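Robotics club at Skallwood, week 5, and I have so much to tell you. Long thread, get a cup of tea.

1/ For anyone new: we're a student club, we meet on Thursday evenings, and this year's project is teaching a robot arm to tidy up. Socks, mugs, pens, the lot. We've called it Tultuder and no, I can't remember who came up with that.

2/ The arm itself lives in the workshop and we only get it one evening a week. So most of the term goes on collecting demonstrations by hand. You hold a pair of grippers, do the job yourself, and the recordings become what the arm learns from.

3/ Our target is 1000 good demos before the June open day. As of tonight, 15 February 2018, we have 39. I know. But they're GOOD ones!

4/ Both hands at once is the new thing this week. Harness on, a gripper in each hand, marker tags on the bases, a little camera on each one. I was grinning the entire time.
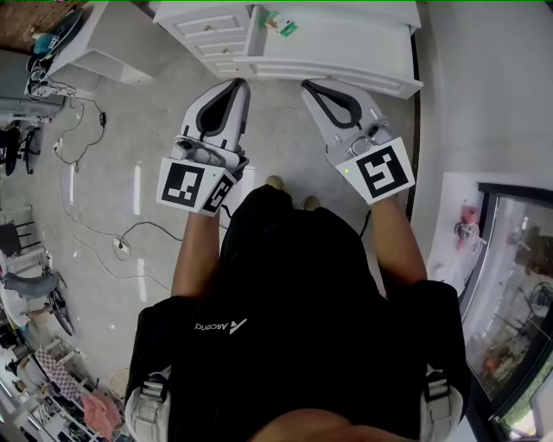 5/ Things I've learned about moving like a robot

Slow down. Then slow down again. My first go at folding a tea towel was so quick that the playback was mostly blur.

6/ Keep the tags where they can be seen. If you twist your wrist the way you normally would, the tracking loses you and the take goes in the bin. I binned a lovely one with a mug in it (still sore about that).

7/ Don't fiddle. People adjust things without thinking – a nudge here, a little pat there – and all of that ends up in the data. Tultuder picked up a pat from somebody in week 3 and now pats every sock it puts down. We're quite fond of it but it has to go.

8/ Start and finish in the same pose. Boring, but trimming the recordings takes half the time now.

9/ The Kullville club are doing the same task with one hand only and already have more than 400 demos, so we've got some catching up to do. They've been brilliant about sharing their notes, especially on lighting. Thank you, Kullville lot!

10/ Next week is towels again, then lids. Lids frighten me. If you've ever got a two-handed lid grasp to work on soft plastic tubs, please reply, I'll read anything.

11/ And if you're a first year wondering whether to come along: we're in the Salgado building, upstairs, from half five. You don't need to know any code. Bring socks.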